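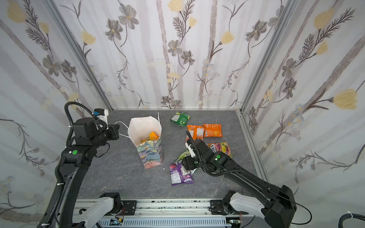 Testers wanted -- Plovard two-arm packing kit

Kaltel is looking for small shops and gift packers to try the Plovard kit before it goes on sale. We need 4 sites. Two arms on one rail, grippers, wrist camera, software. You supply the bags and the stuff that goes in them.

Snacks into gift bags is the job we care about most right now. Soft packs, crinkly packs, paper bags with rope handles. Boxed goods are fine too but tell us first.

What you'd do:
Run the kit on a normal bench, 4 weeks, starting in March
Log every drop, jam and torn bag (form is one page)
One call a week with our Dvorak office, Tuesday mornings
Be blunt in the final writeup. We mean it

What you get: $800 per site, paid at the end, plus $350 off if you decide to keep the kit. Shipping both ways is on us. Setup help from Morkadum, they do the install and teh first day of training.

No robot experience needed. You do need a sturdy bench, a grounded outlet and one person who can be there most days. Sorry, no home kitchens this round -- insurance.

To apply send a short note: what you pack, how many bags on a busy day, a photo of your bench. Use the contact form, pick "Plovard test" from the menu. Places go in the order we recieve complete notes.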